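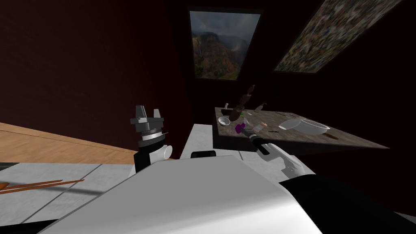

Notebook 2, p. 200

August 12, 2019

Hallutura, second act. Worked from the full score with Dumisani Nkosi on piano and the two leads off book for the first time.

The harbor number is still too long. We tried the cut Lempi Ikonen sent over, going straight from the second verse to the key change, and lost the moment where the sister finds out the boat is sold. Put back four bars of the bridge. That reads fine and the singers get a place to breathe. Lempi has to approve it before it goes in the parts.

Tempo in the quarrel duet: Dumisani took it slower than marked and the words came through. Keeping it. The overlap on "you never asked" works only if the brother comes in late, so I penciled a rest into his line at bar 300. Check that the rest is also in the stage manager's copy, which still has the June numbering.

Narrator. We moved the opening speech under the music and dropped the last three lines. The audience at the Edatport reading knew who the old man was by then and didn't need telling. I would cut one more line, the one with the lantern — ask Lempi.

Sound: reverb on the chorus is muddy in the rehearsal room and may be fine at the Potgieter. Leave the settings alone until we are in the house. The spare headset crackles on the left side. Tagged it and put it in the repair box.

To do
New pages for the harbor number, chorus first
Piano reduction of the entr'acte, Dumisani has the draft
Ask Hillov about the accordion rental, whether the case is included
Transpose the lullaby down a step and try it both ways

Next time start at the quarrel and run to the end without stopping.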